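December 19, 2018

Re-zeroed the gripper on the Jorthorpe cell in the sim before touching the real one. Finger offset had drifted 3 mm since February, enough to skew a cylinder in the grasp. Changes:

- finger zero reset, both sides, from the datum block
- closing force capped at 39 N
- wrist yaw back to 90 degrees
- shadow resolution left low, as it only costs render time

The Ollow config now matches. Grasp check with the white cylinder at the black panel, wrist view: 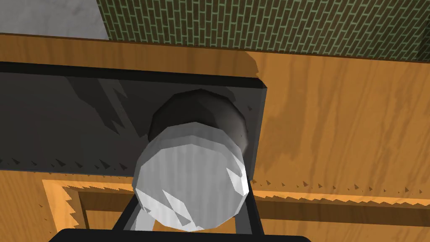 Sakalauskas wrote back that the force cap should go in the controller as well, or a restart will wipe it.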